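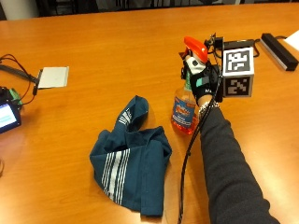
Chathurika Kodikara wrote:
I'd believe the wrist numbers a lot more if somebody posted the raw cube pose next to the filtered one. Every plot in the Lesetti release notes is post-smoother. Of course it looks good. I could put my kid's drawing through that smoother and get a nice trajectory out.

Shanthi Gunawardena wrote:
Fair, raw plots are coming, I have to strip our path names out of the logs first. For people arriving from the other thread: wrist pose comes from the marker cube on the back of the hand, fingers come from the glove, and Lesetti fuses the two and retargets to the Soltinik hand. Task is spray and wipe. I'm asking about the fusion step only, please don't restart the gloves vs. VR controllers war.

With both markers in view I'm happy with it. When the hand rolls and the top marker is the only one left, I get flips in orientation. The smoother hides most of them and then every so often it doesn't, and the replay does something ugly with the wrist.

pidloop wrote:
Planar pose ambiguity. One square marker seen close to head-on has two solutions with nearly the same reprojection error and the solver picks whichever one is lower that frame. Smoothing is the wrong tool, you're averaging a right answer with a wrong one. Get both candidates out of the solver and keep the one that agrees with the last good pose.

Chathurika Kodikara wrote:
And if the last good pose was the wrong one? Then you've locked it in. I've seen exactly that. Five seconds of beautifully consistent garbage.

pidloop wrote:
Then reset when a second face shows up. Solve all the visible corners as one rigid body, don't do per-marker poses and average them. Please tell me it isn't averaging them.

Shanthi Gunawardena wrote:
...it averages them. Weighted by marker area in pixels. I just went and read the source.

pidloop wrote:
lol ok. There's your first bug.

mossy_gantry wrote:
Is that tabletop as shiny as it looks? Those pale streaks would worry me more than the math. My detector loses a corner any time a white marker border sits against a bright reflection, and then corner refinement wanders off to the wrong edge. I threw a matte sheet over my bench and a bunch of "solver" problems went away.

Shanthi Gunawardena wrote:
It's glossy, yes. But the flips also show up when the hand is up off the table, so I don't think it's the whole story. Will try a matte sheet anyway.

Chathurika Kodikara wrote:
Can we talk about timing? The glove stream is 200 Hz and the camera isn't anywhere near that. What clock is the fusion using? If Bandovik is stamping messages on arrival, your fingers and your wrist are from different moments, and a trigger pull is precisely where it will hurt.

Shanthi Gunawardena wrote:
Bandovik stamps on arrival. I measured the offset by tapping the cube on the table and lining up the spikes. Came out at 32 ms, camera late. I subtract that as a constant.

Chathurika Kodikara wrote:
A constant, measured once, on an idle machine. Do it again at the end of a long recording with the disk busy. My bet is it moves. I asked for hardware timestamps in that recorder back in May and got told the jitter was "within tolerance." Whose tolerance?

kanagaratnam_fork wrote:
I maintain the Kanagaratnam branch of the recorder, so I'm biased, but it reads the capture time from the driver if the camera supports it. Set stamp_source to device. It breaks playback of your old logs, sorry, no converter.

mossy_gantry wrote:
Going to disagree with everyone a little. Wiping is forgiving. If the policy is trained on this, does a small offset even matter? I'd fix the flips and ship it.

Chathurika Kodikara wrote:
Wiping, maybe. Squeezing a trigger with one finger while the others hold the neck of the bottle, no. Retargeted fingers don't know about contact to begin with. Lesetti matches fingertip positions and hopes. Show me one replay on the Soltinik where liquid comes out and I'll be quieter.

Shanthi Gunawardena wrote:
I don't have one yet. The index closes and the bottle tips over.

pidloop wrote:
So do the joint solve first, then the clock, then argue about contact. If you change all of it at once you won't know which one helped.

Shanthi Gunawardena wrote:
Starting on the joint solve. Raw and filtered plots will go in this thread, flips included.

Chathurika Kodikara wrote:
Same axes on both, please. And put the dropped detections in as gaps, don't interpolate.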